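La pinza se queda cerrada al soltar (y el log dice que todo bien)
Foro > Manipulación > Averías y sustos

toon_j
Mensaje inicial

Tarea de recoger mesa: cosas pequeñas y blandas a la caja de cartón. Llevo 3.890 ciclos de apertura y cierre con la misma pinza, y desde diciembre falla al soltar. El comando de apertura sale, el log lo confirma con mucha educación y los dedos siguen cerrados un rato. Luego se abren de golpe.
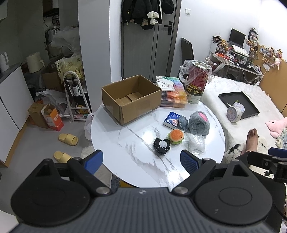

Re: La pinza se queda cerrada al soltar

araceli.z
¿Las puntas azules son las originales o las has cambiado? A mí las estriadas se me pegaban a todo lo que fuera goma blanda. La hamburguesa esa tiene toda la pinta de ser culpable.

toon_j
Originales. Y con la hamburguesa falla igual que con el paquete de pañuelos, así que de momento la considero inocente.

Pundidero
Es el firmware. Siempre es el firmware. Vuelve a la versión 3 y me lo agradeces.

roelmaes
Discrepo, como de costumbre. Si se abre de golpe hay energía acumulada en alguna parte, y eso huele a mecánica. Quita corriente, mueve los dedos a mano y mira si el pivote roza en algún punto del recorrido.

Pundidero
También puede ser el lazo de control saturado, que acumula error y luego lo suelta todo junto. Pero bueno, que desmonte, que siempre sobra un tornillo y así se entretiene.

Gijs Peeters (moderador)
Antes de seguir con la autopsia: una pinza que se abre de golpe también puede cerrarse de golpe. Nada de meter los dedos para «ayudarla» con la corriente puesta. En Verbruggen tuvimos una parecida y un compañero estuvo 9 días escribiendo con la otra mano.

toon_j
Vale, sin corriente. El dedo izquierdo va suave. El derecho rasca a mitad de camino, siempre en el mismo sitio. Limpio el pivote y sigue rascando, un poco menos.

roelmaes
No digo nada.

Pundidero
Un roce no explica que el log confirme una apertura que no ha ocurrido.

araceli.z
Ahí tiene razón - me duele escribirlo. El log confirma que la orden se ha enviado, no la posición. Compara consigna y encoder en 100 ciclos en vacío, con límite de corriente bajo y la parada a mano.

toon_j
Hecho. En las aperturas malas el encoder se queda clavado justo donde rasca. He pedido el pivote a Lastell y de paso he cambiado el mensaje del log, que ahora pone «orden enviada» y ya no presume tanto. Hasta que llegue la pieza, la pinza está desenchufada.

Pundidero
Cuando lo cambies y siga fallando, ya sabes: versión 3.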